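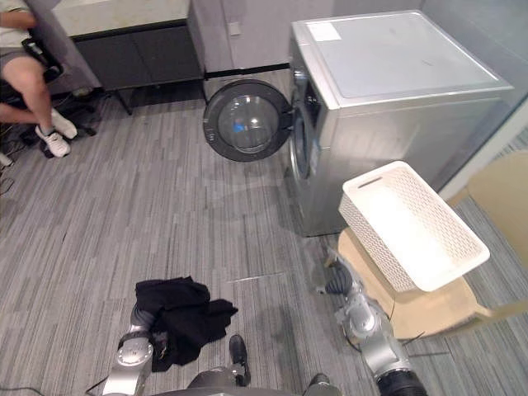
1/ Can a robot do laundry yet? Thursday thread, because I spent the whole morning thinking about one black garment and an open washer door and I'm still wound up about it!

2/ People always ask me about folding. Folding is great, I love folding. But look at what comes first: cloth hanging from one gripper, part of it spread out on the carpet, and a round door that's swung wide with a dark drum beside it. That stretch of floor in between is the job.

3/ A plate keeps its shape when you pick it up. A shirt is a new shape every single time (my mother can grab one without looking, and I have yet to see a machine come close).

4/ Then the basket. White plastic, lattice sides, slot handle on the end. I'd bet most of us carry one on a hip and work the door with an elbow. Two arms and no hip is a different problem and I find it fascinating.

5/ My own tally, from the trials I've logged at Tanui: 676 attempts at putting one item in a front loader. We got past 80 percent on towels. Socks, please don't ask about socks.

6/ So, yet? For one item, given plenty of time, I say yes. For a full hamper on a Sunday night with a kid's hoodie inside out and a fitted sheet that's eaten everything else, no, and I'd be surprised if it came quickly.

7/ Still, I used to say "no" to all of it! Faith Sang and I have a dinner riding on a full load, door closed, start button pressed. She took the optimistic side and I'm starting to worry about my wallet.

8/ Next thread is the dryer lint trap. Send me your worst ones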